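Chapter 4: Who Gets to Reach Into the Bin?

I learned to respect cell rules at Nadwood, where I spent 12 weeks writing one. My first draft ran to more than 40 pages, and the operators used it to prop a door open. Fair enough! So in this chapter we'll start small, with the cables and the clamps.

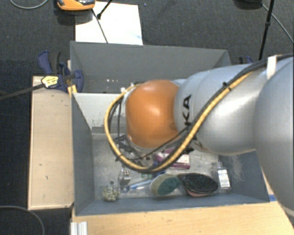

Figure 4.1 Arm working over a bin of household items. Note how the cables loop around the orange joint cover.

A cable needs slack to follow the joint, but slack can snag — on a bin wall, on a clamp, on a hairbrush. My rule is to jog every joint to its limits at slow speed and watch the loop the whole way. Check the ties and straps before each shift, and write it down. The clamps get a tug too.

We'll get to stop categories in Section 4.2. Before you read on, sketch your own cell and mark every spot where a cable could catch.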